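Trenby Bench Top Panel, Beige
Supplied by Gemico Workroom Furnishings

Product overview

The Trenby Bench Top Panel is a replacement work surface for standard four-leg and pedestal bench frames. It is intended for schools, repair shops, packing rooms and laboratories in which the existing frame remains sound but the top has reached the end of its service life. The panel is delivered ready to mount, with pilot holes drilled on the underside to suit Trenby and Stevens frames. Other frames may be fitted after drilling on site.

Each panel is finished on both faces and all four edges. The matte surface reduces glare from overhead lighting and may be cleaned with a damp cloth and mild soap. Solvents and scouring pads should not be used, as they will dull the finish and void the warranty.

Specifications

Depth: 30 inches
Length: 54 inches or 72 inches
Thickness: 1 1/4 inches
Weight, 54-inch panel: 48 pounds
Evenly distributed load: 100 pounds per foot of length
Color: beige
Edge: square, lightly eased
Warranty: 5 years, surface and edge

Included with each panel

Mounting screws
Drilling template for frames by other makers
Two felt spacers for wall-side installation
Printed fitting instructions

Cable ports, back rails and end stops are sold separately. The Hileck clamp-on rail fits this panel without modification – please order the rail to match the panel length.

Fitting

Two persons are required to lift the panel onto the frame. Position it so that the overhang is equal at both ends, then start every screw by hand before tightening any of them. A power driver should be set to its lowest torque. Where the bench stands against a wall, leave a gap of at least 1/4 inch for air movement.

Newly fitted panels should be left unloaded overnight if they have been stored in an unheated area.

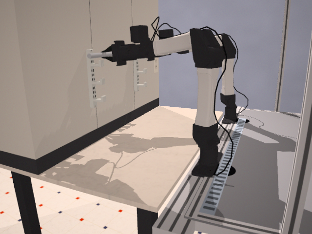 Beige tabletop, rendered view.

Ordering and delivery

Panels are made to order and ship within 19 business days. Orders of 5 or more panels are delivered on a pallet, and the customer is responsible for unloading. Single panels are shipped flat in a corrugated carton with corner protection. Any damage to the carton must be noted on the carrier's receipt at the time of delivery.

Unused panels may be returned within 30 days in their original packaging. Panels that have been drilled or cut on site cannot be accepted.

Volume pricing is reviewed each June. Schools and public agencies may request a written quotation from Saskia Stubbs, Institutional Sales, Gemico. Please state the frame make, the panel length and the delivery address – requests received before 2:00 p.m. are answered the same business day.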